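Trivness: a word list of household terms in British English

Version 11. Plain text, UTF-8, one entry per line.

Trivness is a list of 900 everyday nouns for things found in kitchens, bathrooms and home offices, each with a short definition and a spelling note. It was compiled for spellcheckers, crossword software and beginners' reading material. Regional words are included where they appear in at least two of the source glossaries.
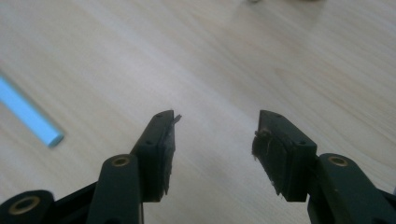
Maintained by the Parri word list project. Last revised in May.

Contents

words.txt holds the headwords in alphabetical order. notes.txt holds the definitions, keyed by headword. variants.txt lists 170 alternative spellings and regional forms, with the preferred form in the second column. Fields are separated by a single tab.

Headwords are lower case unless the word is always capitalised. Compounds follow the form most common in the sources, so "toothbrush" and "tabletop" are closed, "washing-up bowl" keeps its hyphen and "chest of drawers" is left open. Plurals are given only where irregular. "Cup" and "mug" have separate entries; "beaker" is listed under both as a related word. 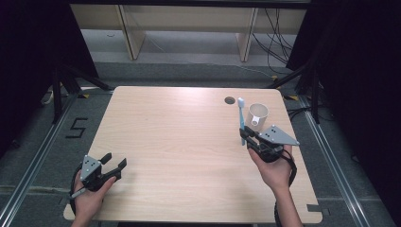

Sources

The first draft was merged from the Grodport school glossary and the Zorkgate shopping vocabulary. Duplicate entries were removed by script and the remaining definitions rewritten to a limit of 50 words. Where the two sources disagreed on spelling, the Grodport form was kept and the other moved to variants.txt.

Known problems

Furniture terms are uneven. "Desk", "bureau" and "worktop" overlap in their definitions, and "table" has no sub-entries for type. Words for wood finishes (grain, veneer, laminate) are present but lack cross-references. Scottish and Northern Irish forms are under-represented. Sorting treats the hyphen as a space, which some older tools do not expect.

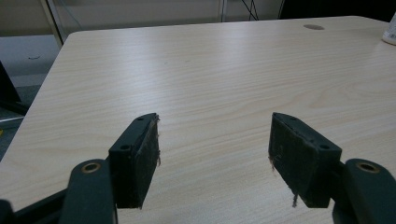
Licence and changes

The list may be copied and altered for any purpose, provided the version number is kept in the first line of words.txt. Corrections should quote the headword, the file name and the proposed text. Requests for new words need two printed sources. Brand names are not accepted, even when in common use as nouns.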